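Does Anyone Remember the Ad? Recall of On-Screen Advertising in a Small Movie Theater
Final project report, Introduction to Marketing Research
Deirdre Doherty and Mohcine Abou Zeid
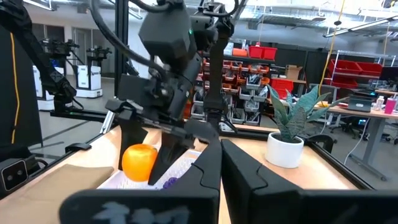 Page 4

Why we picked this

Both of us love the half hour before a movie. Mohcine gets there early on purpose, and Deirdre has been known to shush people during the commercials. So when the course asked for a project on advertising recall, we knew right away where we wanted to do it!

Our question was simple: if a local business pays for a slot on the screen before the feature, do people remember the name of the business when they walk out two hours later? We also wanted to know if it matters whether the ad is funny, and whether it helps to be the last one shown.

Where and how

The Clestine is a single-screen theater near campus. The manager let us stand in the lobby during March and hand out a one-page survey as people left. We worked the evening shows only, and in the end we collected 658 surveys we could use. A few had to be thrown out (one person drew a very good horse and answered nothing).

The local part of the ad reel had the same spots all month, always in the same order:

Buschmann, a furniture store. Slow shots of sofas, a deep voice, a phone number.
Juleck, a bike repair shop. A man argues with his own bicycle and loses.
Jumard, a bakery. No talking at all, only music and bread coming out of an oven.

The survey first asked people to write down any business they remembered, with no hints. We called this free recall. Then they turned the page over and checked names off a list, which included two made-up names to catch guessing. The last part asked how much they liked each ad and what time they sat down.

What we found

Juleck won the free recall question by a mile. Of the 658 people, 154 wrote the name with no help, and plenty more wrote something like "the bike guy," which we did not count. We argued over that for most of an afternoon. Deirdre wanted to count them, because those people clearly remembered the ad, but the shop needs customers to know its name, so we stayed strict.

Jumard surprised us. Very few people could write the name, but on the checklist it nearly caught up with Juleck, and it had the highest liking score of all. Several people wrote in the margin that it made them hungry. One wrote "BREAD" in capital letters and underlined it! Being shown last may have helped too, and with a fixed order we have no way to separate the two.

Buschmann did poorly on both questions. We felt bad about this, as the store was very kind to us when we called to ask about their ad. The people who did remember it were mostly the ones who had sat down early.

Seating time turned out to be the most interesting part for us. Anyone who came in after the reel started was much less likely to name any business at all, which sounds obvious, but the drop was bigger than either of us had predicted in our proposal. We think a local advertiser should ask where in the reel its spot falls before asking anything about price.

Problems

We only had one theater and one reel. Groups often filled out the survey together and read answers out loud, and we should have asked them to spread out. Our pens also ran dry on the second night, so that night's count is low. The made-up names were checked by a handful of people, so there was some guessing, though it was spread evenly and we left those surveys in.

If we did it again

We would ask the theater to change the order of the ads every week. We would also call people 2 weeks later to see what stuck, and we would add a question about phones, since so many screens were lit up during the reel when we peeked in.

Deirdre wrote the survey and the results section. Mohcine entered the data and made the tables in the appendix. Thank you to the staff at the Clestine, who let us in free on the last night. We watched every single ad.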